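3.2 Collecting demonstrations by remote control

In the first part of our study the operator guided the arm by hand. He held the wrist and moved it along the wished path while the joints were set to a compliant mode. This way of teaching is quick to learn, but it has two weak points which we met already in the pilot tests at Dredham. First, the body of the operator stands between the side camera and the objects, so a part of each recording is useless for a policy that learns from images. Second, when a person pushes on the wrist, the force readings contain his push as well as the contact with the object, and we found no good method to separate them afterwards.

For the second part we therefore changed to remote control. The operator holds a small input device, and the movement of his hand is sent to the gripper with a fixed scale. We call this set-up Flotar. The task is to pick up a bottle from a countertop and put it into an open box. We chose a home-like room on purpose, with furniture in the background and uneven light, as the policy should later work in such places and our laboratory at Retley is much too tidy for this. The arrangement of the arm, the bottles and the box is given in Figure 3.
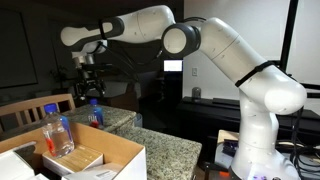 Figure 3. Arm, countertop with two plastic bottles, and open cardboard box.

Why did we not use hand guiding for the approach and remote control only for the grasp? We tried this with three operators, and the change between the two modes took them more time than the grasp itself. It also left a stop in the middle of each recording, and the trained policy copied this stop.

Each operator made ten practice runs, which we did not keep, and then 65 runs for the data set. A run begins when the operator presses the start button and ends when he opens the gripper over the box. Failed runs were kept but marked, so that the reader who wishes to use them can do so. In 13 cases the operator corrected a bad approach without going back to the start position. We consider these runs the most useful ones - they show the policy how to come out of an error, and hand guiding gave us almost nothing of this type.

The approach from above was left free. Some operators opened the gripper early and came down slowly, others opened it only shortly before the contact.
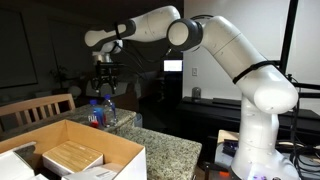 This difference in style had a larger effect than we expected. When we trained on the runs of all operators together, the policy sometimes hesitated above the bottle, as if it could not decide between the two habits. Kojo Agyeman proposed to add an operator label as an input during training and to fix this label during the test. With the label the hesitation became shorter, though it did not disappear fully. The same label was used by us for the Asante data, which are treated in Section 4.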